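Zuvdale Help Board > Buying and Editions

Is the Zuvdale Founders Edition worth it if I only play the campaign?

Posted by Declan Hegarty
Tags: zuvdale, editions, season pass, campaign, pc

I've bought every Zuvdale game at launch and I've been let down by most of them in the same way. Big trailer, short campaign, then a store tab that gets more attention than the game does. So I'm trying to be careful this time.

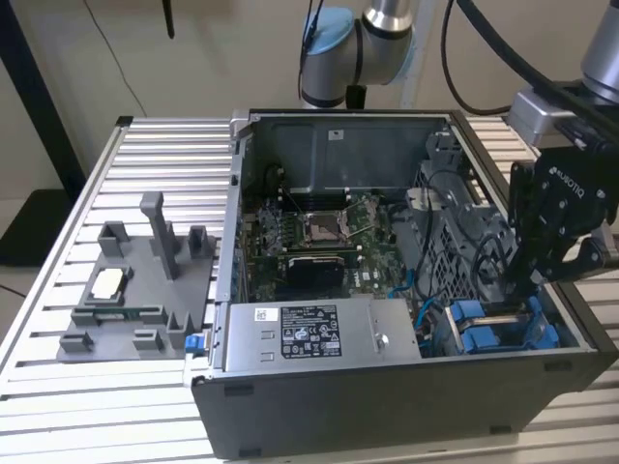 6 min read

The Founders Edition for the new one includes the base game, the season pass, a bundle of 1,000 store coins and something called "priority campaign content." I've read the store page four times and I can't find one sentence that says what priority campaign content is. The blog post from Distum says it will "deepen the journey for our most dedicated players." That could be three extra missions or a hat.

What I want to know:

Does the season pass have any single player in it? The last one was sold with "story expansions" and what we got was two co-op arenas with some voice lines at the start. You could technically play them alone, if you enjoyed being revived by a bot that stands in fire.

Can the coins be spent on anything that matters offline? Last time every single thing I unlocked vanished when I went into offline mode, including the starter jacket.

And is there any real chance the base edition is missing part of the campaign? People on the general board keep saying the epilogue is locked to Founders. They all seem to be quoting each other, and I can't find where it started.

I play on PC, mouse and keyboard, normal difficulty first and then hard. I don't touch multiplayer apart from one weekend a year when my cousins come over. Launch is in September and the preorder discount ends before reviews are out, which tells me something already.

Please don't reply with "just wait for a sale." I know about sales. I want to know what's in the box.

3 replies, sorted by most helpful

Grażyna Laskowska
Marked helpful by 27 people

I'll go through what is in writing, and I'd ignore the rest until it's in writing too.

Season pass: the small print at the bottom of the edition comparison page lists "four content drops." Two are described as multiplayer map sets. One is "a new cooperative operation." The fourth has no description except "to be revealed." Anyone telling you the fourth one is a campaign chapter is guessing. It might be. I've seen that phrase used in this series for a real chapter once, in the second game, and for a weapons pack twice.

Priority campaign content: I wrote to Distum support and got an answer the same evening, which surprised me. What the answer said was less impressive. I was told it "includes items and experiences available in the campaign at launch for Founders owners." I wrote back asking if "experiences" meant missions. They sent me a link to the store page. That's the page you've already read four times, and it's where I started as well.

My reading is that it's gear. If it were missions, they'd put the word missions in large letters, because missions sell.

Coins: the store has its own terms, and they say coin purchases need an active connection to "validate and display." The word display is the one to look at. If it can't be validated, it isn't shown. So in offline mode I would expect the same vanishing jacket you had before. The 1,000 coins also don't stretch far if the prices stay where they were. The plainest outfit in the last game was 380, so you'd get two of those and be left with an amount that buys nothing. I doubt that's an accident.

Epilogue: I spent far too long on this one. The earliest mention I could find is a comment under a fan video, and the person had misread the achievement list. There is an achievement called Founder's Farewell. Founder is the name of a character in the story. It has no link to the edition that I can see. I wouldn't promise you that nothing is held back, because I don't trust this publisher that much, but that rumor has no legs.

If I were buying for campaign only, I'd get the base edition. The pass can be bought separately later at any point, and the comparison page says so in the second footnote. The only thing you can't get later is the priority content, and they won't say what it is.

One more thing to check before you pay. The refund window for preorders starts on release day, but only for the game. The store coins count as used the moment they land in your account, and in the last release that knocked people out of a full refund on the bundle.

Comment from Declan Hegarty: Thanks, this is what I was after. I hadn't seen the footnote. I went and looked at the achievement list and you're right, Founder is just some guy.

Comment from Hanna Sadowski: The coin thing happened to me. I got the base game money back and was told the coins were "consumed." I had not opened the store once.
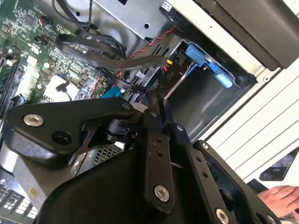

What about the Ramalho bundle?

Eugeniusz Witkowska

no one mentioned it but theres a third option. Ramalho has a bundle with the base game and the Cirus headset and its cheaper than founders. I got it, the headset is ok

campaign in the last one was 6 hours for me so I wouldnt pay extra for any edition personally. people said it was longer but I think they were counting cutscenes

also you get the coins anyway if you link your account, maybe not the full amount

Aleksandra Szulc

I'd be careful with the reply above this one. The account linking bonus was for the last game and it ended. If there's a new one, I haven't found a page for it, and "maybe not the full amount" doesn't give anyone much to go on. As for bundles, check whether the game comes as a normal key. Some bundle keys in the past were tied to one region and couldn't be upgraded to the pass later.

I agree with Grażyna on nearly all of it. Where I'd differ is the fourth content drop. She says it could be a chapter. I don't think there's any good reason to believe that. A chapter needs actors, and a publisher that had actors booked would be waving them around by now. I'd treat the pass as having no single player at all until there's footage of someone playing it.

On length, ignore everybody's hours, including mine. I do hard first and I look in every room, so my number is no use to someone who doesn't.

The thing I'd want answered, and haven't seen asked anywhere, is whether the base campaign needs a connection to start. The store page says "internet required for some features" and leaves it there. If anybody gets a straight reply from support on that, please post it in this thread with the exact wording.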